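Teaching a robot to be handy around the house, one chair at a time

Oranuch Chantharasri has a way of apologising for the state of a room and then not moving anything in it. When I came by on a wet Thursday morning she cleared one corner of a desk for my notebook, found me a mug with most of its handle, and was talking about door handles before I had my coat off. We were supposed to have an hour. I left after lunch.

Oranuch runs the demonstration side of Zirnora, a small outfit that gathers examples of ordinary household jobs so that robots can learn from them. Her colleague Chih-ming Poon looks after the software, and he drifted in and out of our conversation all morning, usually to disagree with her about something and then to agree with her about something else.

She didn't start out in robots at all. Her first proper job was in occupational therapy, helping people relearn how to butter toast or do up a cardigan after a stroke, and she says she still uses it every day.

"You spend years watching how people really pick things up," she told me. "Most of us have no idea what our hands are doing. Ask somebody how they open a jar and they'll tell you they twist the lid. Well, yes, but what's the other hand doing? What are your elbows doing? Have you leaned on the bench? All of that is the job, and all of it has to get into the recording somehow or the robot never hears of it."

I asked her to explain, for those of us who don't do this for a living, what the choices are when you want to show a robot how something is done. She held up two fingers, then a third, then put the third one down again.

"The way I learned was remote control," she said. "You sit in one spot with a pair of controllers or a smaller set of arms, and you move, and the big arms over there move with you. It's wonderful when it's going well. It's also terribly slow, and you can't feel much. I once spent a whole afternoon hanging up tea towels that way and went home with a headache and a real respect for people who drive cranes."

The other way is to leave the robot out of it for the time being. You carry the grippers in your own hands, with a camera up by your head, and you simply do the job. The markers on the grippers let the software work out where each one is as you go, and later on the recordings are turned into something an arm can follow. Zirnora calls its own version of this Situdska, a name Chih-ming came up with and declines to explain.

"It's a much friendlier way to work," Oranuch said. "You can walk up to a thing, you can bend down, you can change your mind. And you've got your own arms, with your own shoulders behind them, so when something's heavy you know it's heavy."

Chairs are her great subject at the moment, and she warmed to it. A cup, she says, is a polite object – it's small, it has an obvious place to hold it, and if you're a bit off nothing much happens. A chair is nearly always bigger than your grip wants it to be, the weight is never quite where you'd expect, and the seat gets between you and whatever is behind it.
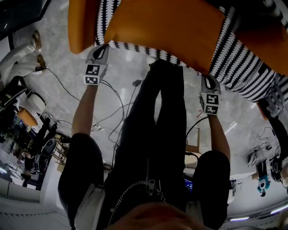 "So you need both hands, and they have to agree with each other," she went on. "People think two hands is just one hand twice. If my left comes up a little sooner than my right, the whole thing starts to turn, and then I'm correcting, and the robot that learns from me is going to learn the correcting too. Which isn't always bad! Sometimes you want it to know how to get out of trouble. But you'd like to choose."

A hard shell and a soft cushion, she added, are two different conversations. A shell gives you an edge you can trust, though it can slide if the jaws are at a poor angle. Fabric squashes, and you think you've got a good hold of it when what you've got is a good hold of some padding. With bare fingers you'd notice straight away. With grippers you have to learn to notice in other ways, through your wrists mostly, and by watching.

Chih-ming, who had come in looking for a cable, stopped to say that the watching was where his troubles began. The software needs to see the markers, and people who are concentrating on a chair don't think about markers. They turn their wrists, or they tuck one hand in behind the seat, and there goes a few seconds of perfectly good work.

"I used to send the clips back with notes," he said. "Then Oranuch made me wear the gear for a day."

"He was hopeless," said Oranuch, with great affection.

"I was below average," said Chih-ming. "But I rewrote the tracking afterwards so it could cope with a short gap. I'd been asking people to move like a diagram. They got tired, and the recordings got worse, and I'd been blaming them for it."

They have 1,806 recordings in the current furniture set, and Chih-ming has kept 818 of them for the first round of training. I must have looked shocked at how many had been left out, and Oranuch patted the desk as though it was the one that needed comforting. A good number of the rest will be used later, she said, once they've settled how to label the ones where a person stops partway and starts again. She is rather fond of those.

"Somebody goes to lift, thinks better of it, shifts their feet and has another go. In my old work I'd have been delighted to see that. It means the person's paying attention. I don't want to throw it out just for being untidy."

We talked for a good while about new people, of whom there have been 24 since the project began. She doesn't give them much instruction on their first morning. They put on the grippers and move light things from one place to another until they've stopped staring at their own hands, and only then does she bring out anything awkward. Tall people and short people come at furniture so differently that she tries to have both on any given task. She keeps the sessions short, too, with a proper sit-down between them. The grippers aren't heavy when you first pick them up, she said, but your forearms have opinions by the end of the day.

I asked whether remote control still had a place, and was told quite firmly that it did. When a robot has learned from the hand-held recordings and gets stuck in the same spot over and over, somebody will take it over from a distance and steer it through that one bit. The arm has its own reach and its own stiffness, and it can't lean back on its heels like a person can. Those corrections go in alongside the rest. The arm they test on belongs to a partner lab, Aturham, and they have time booked on it again in December.

"I get nervous every single time," Oranuch admitted. "You've shown it and shown it, and then you have to stand there with your arms folded and let it have a turn. The first time it lifted a stool and set it down flat, I clapped. Chih-ming pretended he didn't know me."

"I was checking the log," said Chih-ming.

What would she like it to be able to do, in the end? She took her time with that one, and refilled my mug while she was thinking. Her mum lives on her own now and manages very well, she said, but sweeping under the dining table has become a nuisance because the chairs have to come out first and go back after. It's hardly a grand ambition for a machine. Still, if an arm on wheels could pull out four chairs, wait, and tuck them in again without scraping the floor, there are a great many kitchens where it would be welcome.

"And I'd like it to do it gently," she said. "You can teach that, you know. If the person showing it is gentle, some of that comes through. I can watch a recording with no name on it and tell you who made it, just by how they put the thing down."

She offered to let me have a try before I left. I managed a cushion, then a footstool, and was making what I thought was decent progress with a dining chair when Chih-ming called across to ask, very kindly, if I could please turn my left wrist out a bit.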